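Do Our Bench Rules Work? A Check of the Trilport Safe Handling Guide
Student project report, Tumaini Mwakyusa

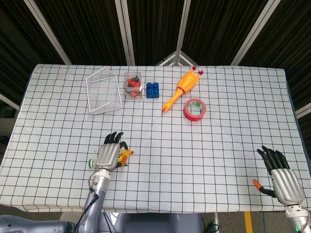

Figure 1. Pick-up task on the grid cloth, left hand on a toy.

1. Why I took this on

Every student who signs up for the robot bench gets the Trilport guide, 18 pages of rules, and has to sign the last one. I signed it in March like everyone else. My question was whether the rules change what people do at the bench, or only what they sign.

2. What the guide asks for

Most of it is sensible. Stay out of arm's reach while the motors are live. Know where the stop button is. Keep cables clear of the joints. Write down every stop in the log, with the cause.

Some of it is hard to test. Rule 7 says objects must be "suitable for the gripper." A rubber chicken, a roll of tape and a wire basket are very different things to pick up, and the guide treats them all the same. Rule 11 wants the work area "kept tidy." I asked three people what that meant for a cable on the floor and got three answers.

3. Method

I read the bench log from start to finish, 2,859 runs in all, and pulled out every entry marked as a stop. I then sat in on 40 runs and kept my own notes, which I compared with the log afterward.

4. Findings

The log looks very good. I don't trust it. In the first 1,000 runs the cause of a stop is nearly always given as "operator choice," which could mean anything. During the runs I watched there were six stops, and two made it into the log. Both were written up by the same person.

The reach rule was followed every time I was there. People may have been more careful with me sitting next to them, and I have no way to rule that out.

5. What I would change

Replace "suitable" with a weight limit and a size limit. Say how far a loose cable has to be from the table. Drop "operator choice" from the log form and leave a blank line for the cause.

I would also drop the signature page. I found no link between signing it and filling in the log.

Still open: whether the shorter Flekari checklist does any better. I have only read it, and nobody here has used it on a live bench.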